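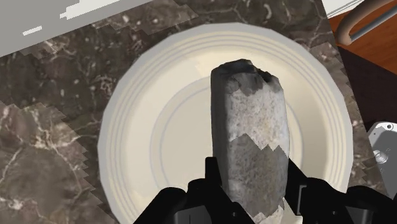

A speckled stone-like piece, pale gray with darker ends, in a computer rendering.

Jul 27, 2021

Tamuno Rock and Mineral Club finds a new home on Relano Street

After a long spring of meeting in one another's garages and, on two chilly evenings, under the picnic shelter at the park, the Tamuno Rock and Mineral Club has a roof of its own again. The club signed a lease this month on the old Vokside shoe store on Relano Street and plans to open the doors to the public in December, just in time for the holiday swap that so many families in town look forward to.

Longtime members will remember that the club lost its room at the Stakine Building last fall, when the upper floors were closed for repairs to the heating. The collection went into storage then, all 463 labeled specimens of it, wrapped in newspaper and old bath towels and stacked in the spare bedroom of club president Ngozi Igwe.

"My sister came to visit and had to sleep next to the feldspar," said Igwe, who joined the club as a teenager and has led it for the past six years. "She was very nice about it, but I think she'll be as happy as I am when those boxes go out the door."

The new space is a little smaller than the old one, but it has big front windows and, to the delight of everyone who has ever carried a crate of granite up the Stakine stairs, it is on the ground floor. The shoe store's shelves are staying put and will hold the display pieces, with the local river stones closest to the entrance, where children can pick them up and feel the weight of them. A back room with a deep sink will be used for cleaning and sorting, and for the beginners' class, which has room for 20 people and already has a waiting list.

Membership stands at 158, a good many of them folks who signed up over the winter while looking for something to do outdoors. Dues are staying the same for the coming year.

There is still painting to be done, and the carpet, which has seen better days and a great many shoes, is coming up in August. Anyone with a free morning and a pair of work gloves is welcome to stop by and lend a hand. Donations of sturdy tables, desk lamps and egg cartons would also be put to very good use, and Igwe says she will gladly come and pick them up.

221 shares
20 comments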